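Home Docs Data Rules Contact

# Clamance Table Rules

Hello and welcome! These are the house rules we follow when recording tabletop work with hand-held grippers, gathered by Morena Gatti and Anselmo Lacerda. Please read them before adding an episode – even if you have done this many times.

Start with the fingers nearly closed and held over the table. 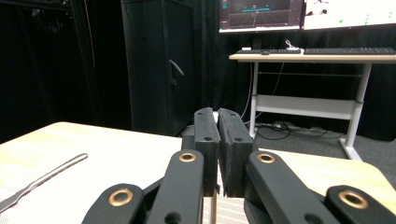

Keep each episode to one task, and stop recording before you rearrange anything. If you drop a utensil, keep the take and mark it "drop" in the notes. We really do want those!

Two-handed takes need a gripper in each hand, with the cables trailing toward you.

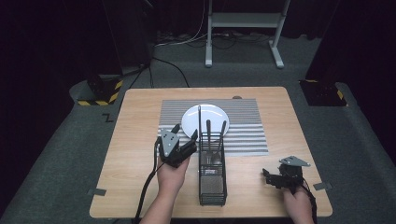
Two grippers, utensil caddy, plate and striped mat.

Questions go to Naheed Marwat.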